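Omley Hand-Held Gripper -- Set-up and Care Guide
Last updated: January 2026
By Oľga Zelenák

Section 4. Finger blocks, arms and opening check

Carry out this section after the finger blocks have been changed, after any fall from bench height, and every 500 grasps in normal service. Sites logging fewer than 500 grasps between services should do it monthly.

4.1 Bench preparation

1. Clear a patch of plain, light-coloured tabletop. A patterned surface makes the gap between the fingers hard to judge in the camera view.
2. Wipe the inner face of each finger block with a lint-free cloth. Do not use solvent.
3. Check the blocks for chips and raised burrs. Light scuffs on the top surfaces are cosmetic and need no action.
4. Turn each arm by hand through its full travel. It should move without catching.

CAUTION: Keep zipper pulls, drawstrings and loose cuffs clear of the arms when the tool is worked from a seated position.

4.2 Fitting the blocks

5. Seat the block on the arm with the flat face inward.
6. Start both screws by hand, then tighten alternately until snug. Do not use a powered driver.
7. Repeat for the other side. Blocks are supplied in matched pairs and must be replaced in pairs -- never one at a time.

4.3 Opening check

8. Hold the tool over the tabletop with the fingers fully open and look at the camera view. Both blocks should be visible, with clear table between them. The nearer block will look larger if the tool is rolled slightly; level it before taking any reading.
9. Put a flat object such as a phone on the table ahead of the fingers and confirm that it can be seen through the gap.

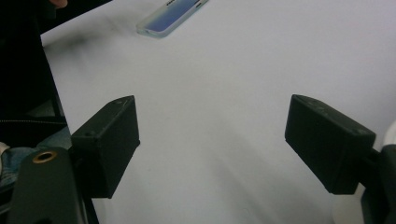
Marleny Cusi adds that a phone in a thick case is easier to grip by its long edges, and that on the Cabrera bench they now run step 9 with the case on and again with it off, as a bare phone tends to show up a misaligned block sooner.

10. Close the fingers slowly until the inner faces meet. No light should pass between them along the upper edge. If it does, loosen the screws, reseat both blocks and return to step 6.
11. Open and close the fingers ten times and repeat step 10.

NOTE: If the faces meet at one corner only after reseating, the arm is bent. Tag the tool out and send it to Prarkico for exchange. Arms are not field-repairable.

4.4 Records

Enter the date, the block pair number and the grasp count on the service card. Discard block pairs at 1000 grasps regardless of appearance.

Prarkico Service Desk, Omley tools -- quote the serial number on all enquiries. Back to top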